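Truleo wrist kit: the long version

Home / Kits / Wrist sensing / Truleo

I get asked for "the long version" of this page so often that I've given in and written it. The short version, with the price and the order form, is still on the Kits page. If you only want to know whether Truleo fits your gripper, scroll down to Fitting. If you want to know what we've been doing with it and why I keep going on about re-grasping, make a cup of tea.

What Truleo is

Truleo is a wrist camera mount, a pair of finger mounts with soft pads and the software that goes with them. It's for research groups working on grasping who would like to train a policy from demonstrations without building every bracket themselves. I started it because I was fed up with building every bracket myself! The first set was printed in one evening and it was awful, and the second set is more or less what we ship now.

The software half is called Oda. It records the wrist view alongside the joint readings and the gripper opening, lines them all up in time, and writes them out in one folder per attempt. Oda also does the labelling, and the labelling is where the research comes in.

What we were trying to find out

Most of the food handling work I'd read started with the item in the open on a clear table. You learn to pick up a bun, say, and you get good at it, and then someone puts the bun in a box and it all falls to bits. The walls of the box hide the lower half of the thing you're after. The fingers have to go down inside without crumpling the cardboard, and if you come in a little crooked, you lift the box as well.

So our question was a fairly plain one. If you have a fixed budget of demonstrations, are you better off spending it all on clean, tidy grasps, or should you put some of it into attempts that start off wrong and get put right? By "start off wrong" I mean the fingers are already too far left, or too high, or one pad is sitting on the rim of the box, and the person driving has to back out and come in again.

My hunch was that the corrections would help a bit. I'd have guessed they'd make up for themselves and not much more. I was too gloomy about that, as you'll see.

How we ran it

We collected 3,970 demonstrations in all, driven by hand. Of those, 2,413 were tidy grasps from a sensible starting position and the rest were corrections. Each correction began from a start position that Oda picked at random inside a small volume over the box, with a bit of twist thrown in, and the driver was told to recover however felt natural. We didn't script the recovery. I did try scripting it early on and the results looked stiff and the policy learnt to do a funny little shuffle, so I dropped that.

Then we trained two policies of the same size on the same number of demonstrations. The first had tidy grasps only. The second had a mixture. Everything else was kept the same: same camera, same pads, same number of training steps, same list of items. The bigger set let us draw the training groups several different ways, so I wasn't hanging the whole argument on one lucky draw.

For testing we did 400 trials, split evenly between the two policies. A trial counted as a success if the item came up out of its box, stayed up, and left the box behind on the surface. If the box came up too, that was a fail, even if the item was held beautifully. I was strict about this (and there was a certain amount of grumbling on my side of the desk when a lovely lift had to be marked down).

What came out

The mixed policy won, and by more than I'd expected. On well-placed boxes there was very little in it. Once the box was turned or shoved towards one side, the tidy-only policy got worse quickly and the mixed one hardly seemed to mind.

The part I find really interesting is when the difference shows up. If you watch the two side by side, they look alike until the pads are nearly at the height of the box walls. After that the tidy policy commits. It has seen a great many descents that went straight to a good end, and it carries on down whatever the wrist camera is telling it. The mixed one will stop, come up a little, slide across and go again. Sometimes it does it when it has no need to, and that costs time. I'd rather have that than a squashed box, but if you're after speed you should know it's there.

We also tried the mixed set with the corrections trimmed, so that the policy only saw the last bit of each recovery. That lost most of the benefit. It seems to want the whole thing, including the ugly part at the beginning where the fingers are in the wrong place. I don't have a tidy explanation and I'm not going to make one up for a product page.

What the wrist camera sees

People write in and ask whether a wrist camera is enough by itself, and my answer is: for this, mostly yes. We have an overhead camera on our bench as well, which Oda can record, but in the comparison both policies were trained on the wrist view and the joint readings and nothing else. I wanted to know how far you could get with the one camera that comes in the kit.

The weak spot is right at the end of the descent. When the fingers close, the pads hide the very edges you'd like to be looking at. Mounting the camera a touch further back helps, and that's the reason the current bracket has two sets of holes.
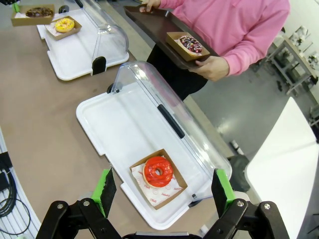 Glazed things are the hardest items on our list, and I say that as someone who has spent whole afternoons on them. A shiny surface throws the room lights back at the camera, and the highlight slides about as the wrist moves, so the policy can mistake it for an edge. Red glaze on a donut was a good test of that, with the paper lining of the box printed in red as well, so colour alone won't tell you where the donut stops and the paper starts. The centre hole is a kinder thing to aim by. I put green finger mounts on our own bench set for the same sort of reason: very little we pick up is bright green, and it makes it easy for me to find the fingers when I'm scrubbing through recordings late in the day.

One more point on trays. Lids and raised rims matter more than I thought they would. A cover standing open beside the item takes away part of the space you'd like to swing through, and drivers soon learn to come in from the other side. The policy picks up that habit too, so if your covers hinge on a different side from ours, please collect some of your own demonstrations before you decide the method doesn't work.

Fitting

Truleo fits two-finger grippers with a parallel or linkage action. The finger mounts go on in place of the standard tips. You'll need a small hex key and a steady hand, and it's much nicer to do with the gripper off the arm, though I've done it in place plenty of times.

The pads are textured and black, and they push on. They do wear. Swap them when the texture has gone smooth in the middle, or sooner if you're handling anything sticky. Warm water and washing-up liquid will get sugar off them. Please don't use solvent, it makes them go hard.

The pads aren't sold as food safe. Everything we pick up in testing is for testing, and it goes in the bin afterwards.

What's in the box

Wrist camera bracket with both sets of mounting holes
Finger mounts, 2, in black or bright green
Spare pads in a paper envelope
Cable clips for the arm
A card with the link to Oda and your download code

The camera itself isn't included, because most labs I talk to have a favourite already. The bracket takes the common small sizes, and if yours is an odd shape, send me the drawing and I'll see what I can do.

Using the data

The demonstration set is called Rarkevby and it's free to download for research use. It comes as one folder per attempt, with a plain text file in each saying whether it was a tidy grasp or a correction, which item it was and how it ended. I've left the failed ones in. Some groups filter them out straight away and that's fine, but have a look through them first, there's good stuff in there!

If you train on Rarkevby and test on a gripper of a different width, expect a drop at first. You can win a good part of it back with a small batch of your own corrections. I'd do corrections before tidy grasps if time is short, and I wouldn't have said that before we ran the comparison.

Things I'd do differently

I'd randomise the lighting properly. We have it a bit brighter in the mornings than in the evenings and that was the full extent of our variety. I'd also have written down which driver did which demonstration. I can tell two of the styles apart by eye now, but a policy trained on one or the other would have been a nice extra experiment, and that one's gone.

And I'd have started with the box from the beginning. We spent ages on open-table grasps that never went into the final set.

What's coming

The next bracket is called Grundia and it tilts. You loosen a single screw, set the angle, and tighten it again, so you can try a steeper view into deep boxes without taking everything apart. I'm hoping to have it on the Kits page in August. If you've already got a Truleo bracket, Grundia will bolt to the same holes and your finger mounts stay as they are.

Oda will get an update at about the same time, with a quicker way of marking the moment a recovery begins. At present you do it by tapping a key, and I miss it often enough to be annoyed with myself.

Ordering and questions

Orders go through the form on the Kits page. University purchase orders are fine, just put the number in the notes box and I'll send the invoice to whoever you tell me to. Mention the make and width of your gripper too, and whether you'd like black or green.

For questions about the method, use the contact form and choose "Research" from the menu. Those come straight to me. If you've run something similar and got the opposite result, I'd especially like to hear from you, and do send a recording if you're able to share one.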